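The Year I Learned to Love Gear Grease

I came to maintenance sideways. I was a packaging designer, happily drawing cartons, and then the woman who looked after our conveyors moved to Oregon and somebody noticed I owned a socket set. That was it! By November I had a locker, a headlamp and a binder full of lubrication charts I couldn't read.

My teacher was Iwona Śliwiński, who had kept the Hirkeck plant running through two owners and a flood. On my first Tuesday she walked me to a gear reducer on line three and told me to put my hand near it (near it, not on it) and tell her what I thought. I thought it was a gearbox. She thought it was running warm, that it had been overfilled, and that whoever did it had meant well.

Overfilling, I learned, is what nice people do. You figure a bit more oil can't hurt, so you top it up past the sight plug, and then the gears churn it into foam and the whole housing heats up. We drained that one into a pan and Iwona made me write down the level, the oil grade and the position the unit was mounted in. The mounting position matters more than I would ever have guessed – the same box turned on its side can want a different amount of oil and a breather in a different hole.

There were 47 reducers in the building, and over that winter I met them all. Some had nameplates painted over so many times I had to scrape with a thumbnail. One had a label in marker that just said NO, and to this day I don't know no what. 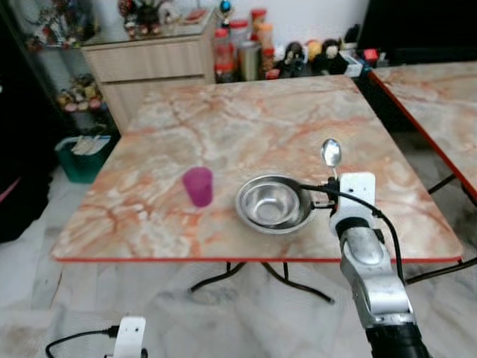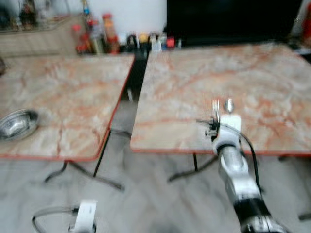

Seals were my next education. I replaced the same output seal three times on a Tretex unit and blamed the seal every time, out loud, to anybody walking past with a coffee. Lauri Ojala from the machine shop finally came over, ran his fingernail along the shaft and found the groove the old lip had worn into it. A new seal riding in an old groove will leak, and mine did. He fitted a thin repair sleeve, we pressed in seal number four, and I went home and told my entire family about it at dinner. They were very patient.

These days I do my rounds at six in the morning, before the noise builds. I carry a rag, a flashlight and a notebook, and I still hold my hand near things before I reach for the thermometer. Iwona has gone down to two days a week, and she reads my notebook when she's in. Last week she circled an entry for the reducer on line three and wrote "breather?" next to it, so I'm pulling that one on Saturday with Lauri, if he can find the good puller.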